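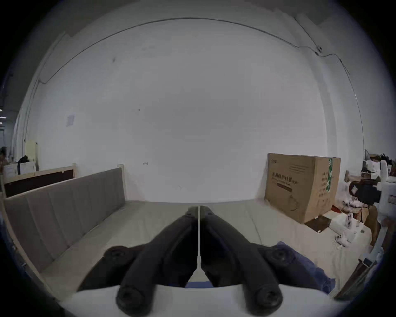
How many demonstrations does the policy need before it is worth running?

With the Rulano protocol, plan on 700 accepted demonstrations for a single task in a single building. Below that the policy tends to reach toward the right object and then close its fingers in the air beside it, with great confidence.

Section 4. Collecting and Checking Demonstrations

This section assumes you have finished Section 3 and have a hand-held gripper that opens, closes and records. If it does two of the three, go back to Section 3.

The Rulano method trains a pick-and-place policy from recordings made by a person walking around with a gripper in one hand. The arm comes in at the end. Most of what decides whether the arm does well happens in this section, which is unfortunate, as it is the section people skim.

4.1 Before you start

You will need:
the hand-held gripper, charged
the calibration card from the lid of the case
a lens cloth (your shirt is not a lens cloth)
two memory cards, both empty
the session log, printed or on a tablet
a place with things in it

The last item needs a word. The first release of this method was trained on clean tables in the Allbridge lab. It did very well on clean tables in the Allbridge lab. The current release is trained in rooms where people live, store things, or have given up on storing things, and the results in 4.7 come from those rooms. Do not tidy before a session. Move anything sharp, hot or breakable out of reach and leave the rest alone.

CAUTION: The fingers close with enough force to hurt. Keep your other hand away from the tips while the trigger is pulled. Pets and small children will find the tips fascinating.

4.2 Calibrating the fingers

1. Set the gripper on a flat surface with the fingers pointing away from you.
2. Turn it on and wait for the steady light. A blinking light means it is still thinking.
3. Squeeze the trigger all the way and hold it until you hear one beep.
4. Release the trigger all the way and wait for the second beep.
5. Hold the calibration card flat between the finger tips and squeeze until they just touch it.
6. Press the side button once.
7. Open the check screen. The width reading should sit still. If it wanders, repeat from step 3.

Note: Pressing the side button twice in step 6 saves the calibration and then erases it. We have asked for this to be changed.

Repeat the calibration whenever you swap fingers, drop the gripper, or hand it to somebody who says they did not drop it.

4.3 Mapping the room

The tracker works out where the gripper is by looking at the room, so it has to see the room first. A mapping pass is a slow recording with nothing being picked up. It is dull, and it cannot be skipped.

1. Stand where you will be working.
2. Start a recording and choose Map on the log.
3. Hold the gripper at chest height and sweep slowly from left to right.
4. Lower it to working height and sweep back.
5. Walk one loop around the work area, keeping the lens pointed inward.
6. End where you began, pointing the same way.
7. Stop the recording and wait for the map result.

A large blank wall gives the tracker very little to hold on to. When you have one, stand so that the lower half of the view is full of ordinary objects: boxes, furniture, bags, whatever is there. Printed cardboard is excellent. Corners and labels are what the tracker likes, and it does not care what the labels say.

CAUTION: Do not rearrange the room after mapping. If somebody moves a large object, make a new map. The tracker will otherwise assume that the object stayed put and that you moved, and it will write down a path that no human arm could have taken.

4.4 Recording a demonstration

1. Pick one object and one place for it to go. Write both in the log.
2. Hold the gripper in the start position, fingers open, with the object somewhere in view.
3. Press record. Wait one full breath.
4. Move to the object at the speed you would use if someone were watching.
5. Close the fingers around it. Pause briefly.
6. Carry it to the target and set it down.
7. Open the fingers all the way before you pull back.
8. Return to the start position and press stop.

Vary your start position between demonstrations. Come in from the left, from the right, from higher up. The policy copies habits, and a collector who always comes in from the same side will produce an arm that goes a long way around to do likewise.

Soft things count as objects too. Cloth should be gripped by a fold and lifted before it is moved sideways. If it drags, let it drag, mark the demonstration "dragged" and carry on. The filter in 4.6 decides whether to keep it.

Note: Do not talk to the gripper. It has no microphone. This is for the benefit of the other people in the room.

4.5 Failed attempts

Keep them. This is the part of the method that separates Rulano from its earlier versions, and new collectors resist it, as everyone would like to be seen doing well.

A missed grasp followed by a successful second try is called a recovery. Record it in one take and mark it "recovery" in the log. Do not fake one. Faked misses look like a person pretending to trip on a stage, and in the Gallville trial the policy learned them faithfully: it would miss on purpose, wait, and then pick the object up.

A miss with no second try should be marked "failed." These are used to train the scoring model and never the policy itself.

If you drop an object on the floor, stop the recording. The policy has no way to get things off the floor and there is no sense in giving it ideas.

4.6 Running the filter

At the end of a session, copy both cards to the workstation and run the filter before you go home. Problems found the same evening can be fixed with a few more takes. Problems found in March, when the room has been cleared, cannot.

1. Insert the first card and choose Import.
2. Repeat for the second card.
3. Match each map to its session. The software suggests a match and is usually right.
4. Choose Filter and leave the settings alone.
5. Read the report.

The report sorts every take into one of these groups.

Accepted: the path is smooth, the fingers were tracked throughout, and the log entry is complete.

Lost tracking: the tracker could not place the gripper for part of the take. Common causes are a dirty lens, a fast turn, and staring at a wall.

Jump: the path contains a leap between one moment and the next. Check whether something large was moved.

Finger fault: the width reading disagrees with what the lens sees. Calibrate again.

Incomplete log: you know what you did.

Anything below 75 percent accepted means something is wrong with the session and not with your luck. Look at the largest rejected group, fix that, and record again in the same room.

Note: You may override the filter by hand. Every override is stored under your login and shows up in the training summary, next to the results.

4.7 What to expect

The figures here are from the Figueroa set, which was collected across homes, spare rooms and storage areas using the steps above. It holds 2,192 accepted demonstrations. Recoveries were kept in and faked misses were taken out.

A policy trained on the whole set was tested in rooms it had not seen. It beat the policy trained on clean tables by a wide margin, and the gap was largest where the work area was shared with boxes, bags and furniture. On a bare table the clean-table policy was still slightly better. If your life consists of bare tables, you may prefer it.

When recoveries were removed from the training data, the arm grasped as well as before on its first try and fell apart on its second. It would miss, lift its empty fingers, carry nothing across to the target and release it with care. Putting the recoveries back cured most of this.

Adding more rooms helped more than adding more takes in the same room. A collector with one afternoon should split it between 2 rooms, with a fresh map for each, even though the second map will feel like a punishment.

We did not find that expert collectors gave better policies. Their paths were smoother and their sessions shorter, but they rarely missed, so they left few recoveries behind. The most useful sessions came from people in their first week — patient, a bit clumsy, and still reading the manual.

4.8 Known problems

Clear plastic is tracked poorly and grasped worse. Leave it out of your first set.

Thin boards lying flat cannot be picked up from above. Start with one edge hanging over open space, or choose another object.

Objects the same color as the surface beneath them need more demonstrations than others. We do not yet have a good number for how many.

The map tool sometimes reports "Map good" and then "Map not found." The map is there. Close the window and open it again.

4.9 Putting the gripper away

1. Turn it off and confirm that the light is out.
2. Wipe the fingers with a damp cloth. No solvents.
3. Wipe the lens with the lens cloth.
4. Leave the fingers open in the case. Stored closed, they take a set and will need calibrating twice.
5. Put the calibration card back in the lid.

Replacement calibration cards are listed in Section 9 under Consumables.

Continue to Section 5, Training the Policy, once you have a filter report with enough accepted takes for your task.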